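Dorm Laundry Room Energy Use - Project Report
Intro to Environmental Systems, spring section
Turned in 2023-03-05

What we wanted to know

How much electricity goes into drying clothes in one residence hall, and would people switch to the lower heat setting if somebody asked them to. We picked Planton Hall because two of us live there and the laundry room is on the first floor, so easy to check.

Background

Dryers use way more power than washers. Most of the washer's energy is heating water, and Planton already runs cold by default, so we left washers out. The dryers are all Dudek front loaders, same model, installed before any of us got here. Three settings: high, medium, delicate. High is what you get if you just push start.

Method

Plug-in meters won't work on these, wrong outlet. Facilities let us read the Nuvis panel meter for the laundry circuit instead. That meter covers the lights and the vending machine too, so we took a reading over break in November when the building was closed and used that as the baseline. Not perfect. The vending machine probly cycles more when the room is warm.

Readings went into a shared spreadsheet, morning and night, for 13 days before the signs went up and 13 days after. We missed two night readings and filled them in by averaging the ones on either side.

Signs: one on the door, one over each dryer. "Medium dries the same load. Costs less power." We also put out a paper survey with a box to drop it in.

Results

Before the signs the circuit used 1099 kWh over baseline. After, it was lower but not by a lot, and the second stretch had a long weekend in it when a lot of people went home. So we can't say the signs did it. We tried correcting for the weekend by dropping those days from both halves and the gap got smaller - still there, but smaller than the error we'd expect from the filled in readings.

For a whole school year we estimate around 3274 kWh just for drying in this one hall. That uses the pre-sign rate and takes out breaks, and it assumes finals week is normal, which it isnt.

Survey answers were more useful. Most people said they never touched the setting at all. Several said medium left jeans damp so they ran it twice, and that would wipe out any savings.

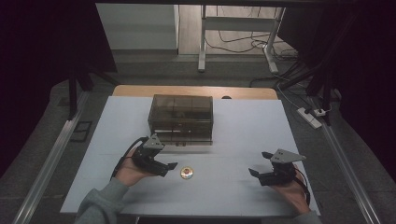
A few wrote that the lint screens were full every time, and we found the same thing when we checked. A clogged screen makes the load take longer, so this might matter more than the heat setting. Should have thought of it at the start.

Problems

Only one building. No control group. We wanted to use Asix Hall as a comparison but its laundry is on the same meter as the kitchen, so no good. Survey was people who felt like filling it out.

Next time

Start earlier. Log lint screen condition with each reading. Ask housing if the default can be changed to medium - a sign only works if you read it. Budget was $600 and most of it is unspent, so a clamp meter for each dryer is doable, pending approval from the electrician.

Spreadsheet and blank survey are in the class folder.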